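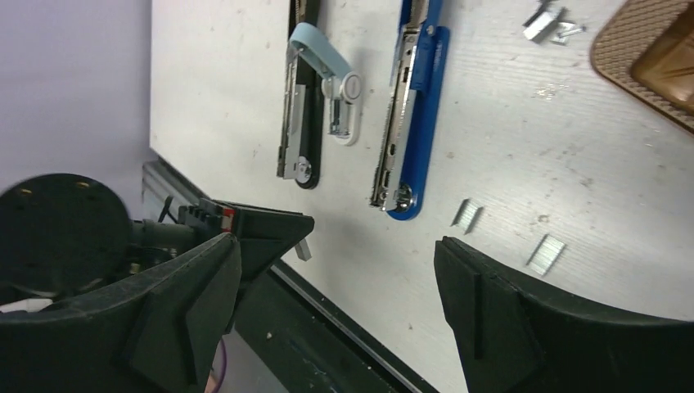 Staplers on the table: the blue one, the black one and the little light blue and white one.

Hellow long-arm stapler review: a big blue thing I've grown very fond of

June 29, 2023

I didn't think I had a whole review in me about staplers, but here we are, and I've had to trim it. I make small booklets at home (walking notes, recipe pamphlets, a quiz booklet for the pub) and I get through a silly number of staples. For years I used whatever was in the drawer. In spring I bought the blue Hellow, and it has been such a pleasure that I've gone back and tried it properly against the two I already had: a black Enditz that I've owned for ages, and the tiny Gronow that lives in my pencil case.

First impressions of the Hellow

It's big. Bigger than I expected from the website, and it has a good weight in the hand without making your wrist ache. The blue is a proper cheerful blue, base and arm both, and the bottom end is rounded so there's no sharp corner to catch your sleeve on. The long silver magazine swings up easily and stays where you leave it, so you can get a fresh strip in with one hand while holding your papers with the other. I do love that. On the Enditz I've always ended up pinning it down with my elbow.

The anvil plate - the round shiny bit the staple bends against - is set neatly into the base. Mine came with a faint film of oil on it, so do give it a wipe before your first go or you'll get a grey smudge on page one. I did!

What it's like to use

Lovely, mostly. The press is smooth and you feel a definite little give when the staple goes through. I made 97 booklets in one long evening in front of the telly and had two jams, both of them my own fault for mixing old strips with new. Clearing a jam is a matter of opening it right up and pushing the bent staple out with a pencil. No tools, no swearing, well, not much.

Thick paper is where it really shines. Covers on heavy card plus a good wodge of pages inside, and the legs came through flat on the back nearly every time. I had one batch with a slightly crooked leg on the left side and I still don't know why. It went away when I started a new strip.

How does the old Enditz compare?

I'm still fond of the black Enditz and I'm not getting rid of it. It's every bit as solid, the base has the same sort of rounded tip with a round plate in it, and it has never let me down on ordinary letters and school forms. The spring is stiffer, though, and after a long session I can feel it across my palm. The grey of the magazine has gone a bit dull along the outer rail, but that makes no difference to how it staples. If you already own something like it and you only do a few pages a week, you don't need the Hellow. Keep your money.

And the little Gronow

Oh, I adore this one. Pale blue curved handle, white base, round white cap at the pivot, and it's far shorter than the other two. It's for receipts and the odd two-page letter, and that's it. Ask it to go through five sheets and it sulks. But it goes everywhere with me, and people always want to borrow it.

Staples

I buy Trerkum refills, the plain silver ones. They feed well in the Hellow and the Enditz. They do snap into short pieces if you're rough with the box, so I end up with bits of strip all over the table whenever I'm working, and I've learned to sweep them up before the cat does her rounds. The short bits are perfectly usable, by the way. Drop them in behind a full strip and they go through fine.

Grumbles

The instructions are one folded sheet with very small print and a diagram I had to turn round twice. It's too long for my desk drawer, so it lives on the shelf. And I'd have liked a couple of strips in the box to get going with, as I opened it all excited at nine at night and had to raid the Enditz.

Would I buy it again?

Yes, in a heartbeat. I've got another 142 booklets to do in July and I'm looking forward to it, which is a daft thing to say about stapling. If you make anything with a fold down the middle, or you're forever putting together packs for a club or a class, have a go with one.

Hellow: 5 out of 5
Enditz: 4 out of 5
Gronow: 4 out of 5, for charm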